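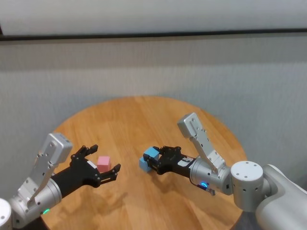 Re-zeroing the hands on the two-arm table cell

By Valentina Pereyra, Kalwood Workshop Notes

This procedure covers the finger zero and the table check on our two-arm cell, the one with Urrutia arms and Botell multi-fingered hands working over the round wooden table. Do it after any hand has been taken off, after a finger screw has been replaced, and in any case every 200 hours of run time. The hour counter is on the cell's service page. It counts enabled time, so an arm that sits powered up overnight with the drives off doesn't add to it.

You do not need to redo the full arm calibration for this. If an arm has been unbolted from its base or has hit something hard enough to trip the collision stop, stop reading here and use the arm calibration page first.

What you need

The small hex key set from the drawer under the controller
A torque driver with the fine bits
Lint-free cloth and isopropyl alcohol
The blue and pink test cubes
The 2 mm feeler gauge
The cell log

Any cube with a damaged corner should be thrown out. The finger torque readings depend on flat contact, and a rounded edge will give you a low number that looks like a weak finger.

Before you start

Finish or cancel the running program and send both arms to the rest position. Open both hands. Clear the table and wipe the top with a dry cloth, working along the grain. Keep alcohol off the wood. We had a dull patch for months after someone cleaned it like a steel bench, and the cameras picked up the edge of the patch as an object.

Switch the drives off at the cell panel and hang the tag. Leave the controller powered, because you will need the readout. Wait until the pressure of a finger against your hand no longer makes it push back. If it still resists, the drives are on.

Cleaning and inspection

Start with the left hand and finish it before touching the right. Mixing the two is the most common way to end up with the wrong offsets in the wrong file.

Move each finger slowly through its full travel by hand. It should feel even from open to closed. A gritty feel near the palm is usually wood dust from the table finish packed into the lowest joint. Fold a corner of the cloth, dampen it with alcohol and draw it through the gap from both sides. Do not use compressed air. It drives the dust further in, past the seal.

Look at the knuckle screws next. They are small and easy to miss, so use a lamp held low and to the side. Check each one with the torque driver at the setting printed inside the drawer lid. If a screw turns, take it out, clean the thread, add a trace of the low-strength thread lock and put it back. A screw that has turned goes in the log with the finger and joint number.

Check the wrist connector while you are there. On these arms the short plug under the wrist can hang a little free, and that is fine as long as the collar is tight. Bend the cable gently and watch the readout. If the hand drops out or the temperature value jumps, replace the cable now. It will not get better by itself.

Repeat for the right hand.

Setting the finger zero

Take the tag off, leave the cell area and switch the drives on. Both wrists should come up and show a status light. The color tells you the mode that arm is in, and the two arms do not have to match. You can carry on with one wrist green and the other blue. Red, or a light that keeps blinking after the startup check, means you go back and look at the fault list.

On the service page, choose Hand, then Zero, then the side. The fingers open to the stop, close part of the way and open again. Keep everything out of the hand while this runs – including your cloth, which is easy to leave on the table.

When the cycle ends, the page shows an offset for each joint. Compare it with the last entry in the log. Small changes are normal. A joint that has moved a long way from its last value has either slipped on its shaft or was still dirty. Clean it again and repeat the cycle once. If the value stays where it was, stop and report it. Do not save an offset just to get the cell running.

If all the joints look right, press Save and wait for the file name to appear with the correct side in it. Then do the other hand.

Checking height over the table

The tabletop is solid wood and it moves with the seasons. It sits lower in January, when the heating has dried the room, and comes back up in summer. The change is small but the fingers pass very close to the surface when they pick a cube, so check it every time.

Run the program called Table Touch. Each arm brings its hand to three places over the wood and stops with the fingertips pointing down. At each stop, the 2 mm gauge should slide under the lowest fingertip with light drag. If it will not go in, raise the table height value one step at a time and run the program again. If it slides with no drag, lower the value.

Do not correct this by loosening the table feet. The arm bases and the table are leveled together and moving one of them means a full calibration.

The cube test

Put the pink cube on the left mark and a blue cube on the right mark, both flat on the wood. Run Cube Test at slow speed, with your hand near the stop button. The left hand goes around the pink cube with its fingers spread, closes, lifts and sets it down. The right hand then does the same with the blue one and finishes by stacking it on a second blue cube.

Watch for these:

The cube turns as the fingers close. One finger is arriving early. Look at its offset again.
The cube slides toward the palm. The fingertip pads are worn or greasy. Clean them, and if it still slides, fit new pads from the Drotholm kit.
The stacked cube lands off center. Check the table height before you suspect the arm.
A fingertip scrapes the wood. Press stop and go back to the gauge check.

The grip reading for a good close is between 190 and 298 on the service page. Those are raw controller units, so don't compare them with the numbers on the older cell. Both hands should be inside that range, but they will rarely read the same.

Run the test at slow speed until it goes through cleanly on both sides, then once at normal speed. The pitch of the wrist motors changes a little at the higher speed. A knock or a click at the point of closing is a loose knuckle screw – go back to the inspection section and find it.

Finishing up

Send both arms to rest, put the cubes back in their box and reset the service counter for each hand you zeroed. The counter is separate for left and right. Write the saved file names, the grip readings and any screws or pads you changed in the log.

If you changed the table height, tell whoever is running the next program before they load it. Older programs carry their own height value and will ignore yours until that line is edited.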